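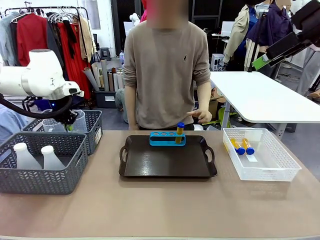 Chapter 2
Keeping Track of Samples

A water survey is only as good as its record of which water came from where. Two streams a short walk apart can differ widely in hardness, and once their water has been drawn off there is little to tell them apart by eye. Small samples are usually kept in capped tubes and stood upright in a rack, like the blue one with five holes on the brown tray. Larger amounts go into bottles. In either case the label is written at the stream and checked again indoors.

The survey used in this chapter was carried out along the Illier by Hedvig Solheim and Luminița Radu. They began in January, when the river was high, and took 523 samples from 20 sites. Each site has a number, counted from the source downwards, and each sample a letter. Sites 1 to 6 lie above the village of Trillen — the rest are below it, where the valley floor is chalk.

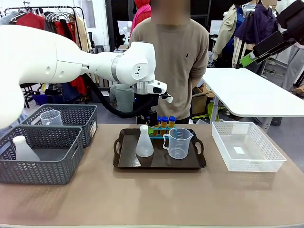
Fig. 2.1 Test tubes in a row on the bench, with woven plastic baskets to the left.

2.1 Choosing where to sample

Begin with a map. Mark every place where a stream joins the river, then add a site just above and just below each one. Avoid still pools and the outside of bends.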